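4.2 The refreshment corner as a shared surface

Of all the places we looked at, the coffee corner generated the least paperwork and the most opinion. Desks have owners and meeting rooms have a booking system. The corner has a pair of beige cabinets, a kettle's worth of goodwill, and whatever people remember to put back. We had planned to give it a paragraph. It now has a section, and one reviewer of an earlier draft suggested it be given the paper.

The corner serves the second floor of the Urham building, which houses 24 regular staff and an unrecorded number of people who are "just passing through." Supplies arrive on Friday from Totura, in a delivery sized for a floor that drinks less than this one does. Paper cups come in sleeves, and the interview transcripts contain more remarks about paper cups than about pay. Respondents agreed on very little, but they did agree that a corner like this has a front and a back: the front is where a thing is when you want it, and the back is where it is when somebody else has tidied.
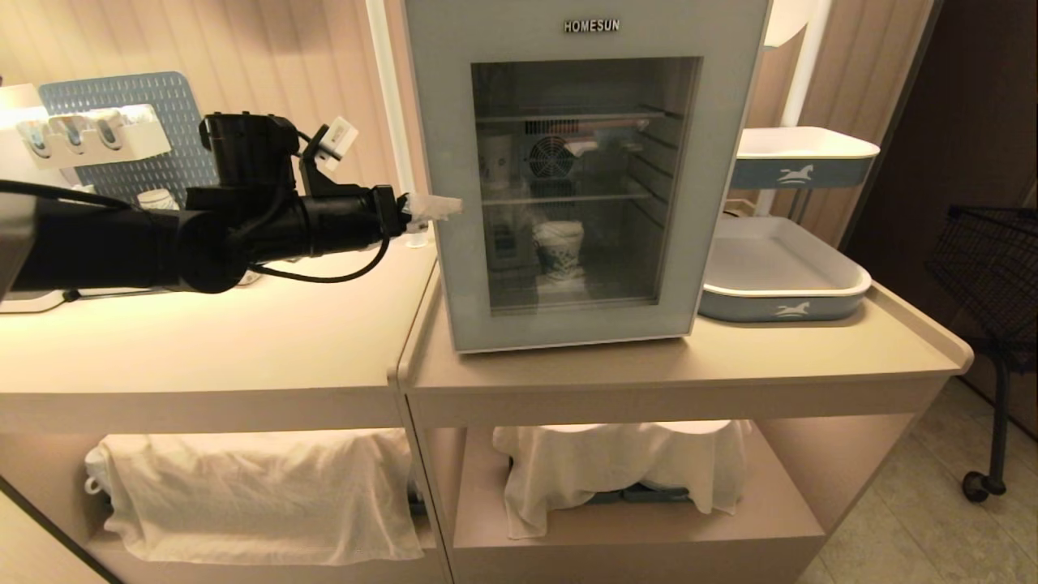
We followed Dewulf's distinction between parked and stored items, with one change. In the original scheme an item is parked if its user means to return to it within the hour, and stored if it has been assigned a place. This works nicely for tools and badly for cups. A cup left in a small refrigerator may be parked, stored, or abandoned, and the three look the same through the door. We therefore added a category, "resting," for items whose status could not be settled by asking. Asking was tried. It mostly produced denials.

The open compartments under the cabinets raised a related problem. An open shelf at knee height invites things that have no better home, and a towel laid over them seems to count, socially, as a door. Respondents described covered items as "put away" and uncovered items as "left out," even where the two were on the same shelf. We coded them as respondents did, on the grounds that they have to live with it. Readers who prefer a strict reading, in which a shelf is a shelf, will find that it moves a good many items out of the stored column and improves nobody's mood.

Vertical storage fared better. The perforated board behind the coffee things was added in May, on the recommendation of the Vumdale fit-out guide, which is fond of perforated boards. Respondents liked it. What they liked was that it kept things off the counter, and they then used the cleared counter to put other things on. The counter was cleared 3 times in the study period and on each occasion it filled again, a result that will surprise only those who do not own a counter.

Single-serve items deserve a word of their own. Stir sticks and packets, stood upright in a tray with compartments, stayed put for as long as the compartments were full. Once there was room to lean, they leaned, and after that the tray was treated as a general container. Creamers were worse behaved. They travel with the cup they are meant for, and if the drinker is called away they stay behind with it, sealed, beside a sachet nobody will claim. We took to calling this arrangement a "place setting" – the name stuck, to the annoyance of one coder – and it proved the most reliable sign that a drink had been planned and not yet made.
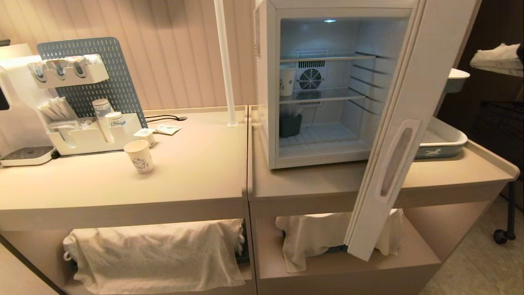 Figure 2. The corner with the refrigerator open. A patterned paper cup, a creamer cup and a flat sachet stand on the counter (left); a cup with the same pattern is on the upper shelf inside (right).

Figure 2 shows why pattern alone was no use for tracking. The cups in the stack, on the counter and in the refrigerator share a print, so a cup's history could be had only from its position and its company. A lone cup on an open counter was coded as parked. A cup on a refrigerator shelf went to resting unless someone spoke up for it. Of 300 coded items, only 2 were spoken up for without prompting, and both were milk.

We do not want to make too much of this. A coffee corner is small, its users are busy, and much of what we coded as a decision may have been a person with one free hand. Still, the pattern fits what we saw at the desks (Section 4.1): people defend the place of an item far more warmly than the item itself. Move the tray and there is a note by lunch. Throw out the cup and the floor stays silent, apart from a slight increase in demand for cups. Section 4.3 takes up the notes, which are longer than one might expect and in several cases laminated.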